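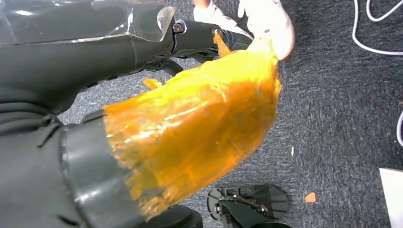 On the carpet at Edivby, April

Shoe collection: where we are

The spring shoe collection at Edivby has taken in 119 pairs so far. The goal is 500 by the end of the drive, so there is plenty of room for more. Sneakers and school shoes go fastest, and children's sizes are what the Histau center asks for every time.

Sorting takes place on the carpet in the back room. Shoes are matched first, then checked for worn soles and missing laces, then lined up by size along the wall. Marjatta Rissanen has the list of sizes already covered. Please check it before you start a new row — last month two people began separate rows of women's eights and they had to be put back together.

A few requests for anyone dropping off:

Tie the laces together or put a rubber band around the pair. There are 21 single shoes in the odds box and most of them probably arrived with a partner.

Knock the dirt off outside. The carpet was cleaned in the winter and we would like it to stay that way until fall.

White and light-colored shoes should go in a paper bag. Packed next to black ones, they pick up marks.

No ski boots, skates or slippers this time. Homa Shahbazi can tell you who takes skates.

We could use more shoe boxes with lids, women's or larger. Another 40 would cover the first load to Histau. Gladys Mwakalinga is driving that load and wants everything boxed and labeled by noon on the day.

Drop-off is at the side door, 4 to 7 p.m. If the door is locked, ring the lower bell.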